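Trikthorpe Burger Stacking Set: review
Posted 2019-11-29

The Trikthorpe set is a play-food burger kit: buns, patties, tomato, lettuce and two kinds of cheese, all moulded plastic. I bought two sets in September through Tritania, at 17 dollars each, and have used them since in place of the older Testa set, which had hook-and-loop patches between the layers. The Trikthorpe pieces have no patches, no magnets and no pegs. The stack holds by weight and friction alone, and most of what follows comes from that.

Fit and tolerances

The bun halves are the best parts. The cut face is flat enough that a half placed face up does not rock, and the crown has no moulding seam that I could feel. The patties have a grill texture on the surface, which gives some grip against the tomato. Patty on patty also holds well.

The cheese is less consistent. One slice in each of my sets had a slight bow along the diagonal. Laid bow side down, it pivots under a light push. Laid bow side up, it sits still but leaves a gap at two corners. I flattened mine under a stack of books overnight and the bow returned within the week.

The lettuce is the weak point as a base layer. The ruffled edge lifts anything placed near the rim, so the next piece has to go close to the centre. Starting with a bun half avoids this. The printed card in the box shows the lettuce third from the bottom, and that order gives the steadiest stack.
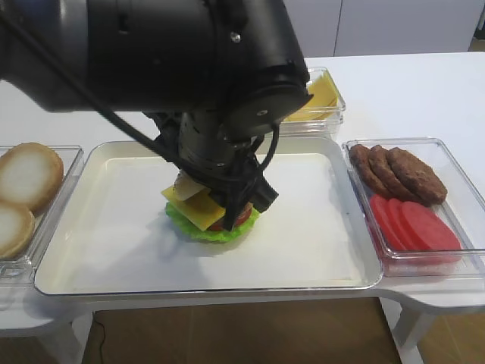

Lettuce, tomato and yellow cheese on the tray, with the paler cheese slice going on next.

Storage and layout

No storage is supplied beyond the carton. I use clear plastic containers with low sides, sold by Prulov in packs of 11, and a white tray with a raised rim as the building area. Sorting by type is worth the effort. Cheese can be stacked, but the slices cling slightly and two tend to come up together. Patties and tomato are easier to pick up if they are overlapped in a row, so that each has a free edge. Buns should go cut face up.

A pale tray suits the colours, although the lighter cheese is hard to see against white under a ceiling light. The yellow cheese, patties and tomato have no such problem.

Cleaning and wear

Warm water and dish soap, then air dry. The lettuce traps water in the folds and needs a shake. The carton says not to use a dishwasher and I have not tried it. On my kitchen scale one full burger comes to 121 grams. After regular use the brown on one patty has rubbed lighter along the rim. The other colours are unchanged.

Compared with the Testa set

The Testa burger stays together when carried, and this one does not. The Trikthorpe pieces are thinner, closer to real proportions and quieter on a hard table. Replacement pieces are sold singly for Testa and only as a full set for Trikthorpe.

Recommended for table use. For a play kitchen where food gets carried from room to room, buy the Testa.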